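Vulholm Tenants' Reading Room: how we're getting on
May 2023

Hello all, and thank you again for the grant. I promised I'd write to you at the halfway point in ordinary English and skip the template, so I'm holding myself to it.

The big news is that we're open! The room has been running three afternoons a week since the shelves went up, and we now have 109 people signed up to borrow. More than 33 of them had never held a library card before, which I didn't expect at all. Saturdays are the busy ones. Tuesdays are very quiet, and I'm tempted to swap them for an evening, but I'd like to see out the summer first.

The shelving came from Westiler and it's good solid stuff, although the delivery turned up nine days late and one upright was drilled on the wrong side. They sent a new one without any fuss. The lamps are from Hrubý, and those I'm less keen on — two of them flicker when the kettle's on downstairs. Our electrician has had a look and thinks it's the old wiring in the building. I've asked the landlord for a date and am still waiting (I'll ring again this week).
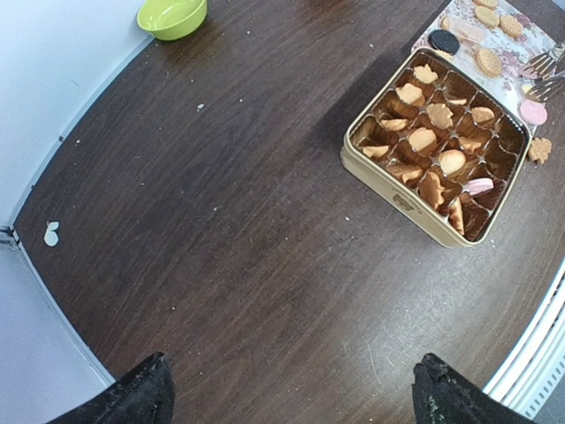

The talks have gone better than I dared hope. Jozefína Dvořáček came to read from her translations and stayed well past closing, and we had 11 people squeezed round the long table arguing about whether a poem has to rhyme in both languages. She's offered to come back in September and run a short course, four sessions, if we can cover her train fare. I'd dearly like to say yes.

Money next. We're a bit under on books and a bit over on heating, and the two very nearly cancel out. I'd like your permission to move what's left of the opening-day budget into large-print titles, as we get asked for them every single week and own hardly any.

One thing that hasn't worked is the Hikau lending software. It's fine for adding books but hopeless at reminders, so I've gone back to a card box and a pencil for now. I can send you the full accounts whenever suits, and do please drop in on a Saturday if you're passing.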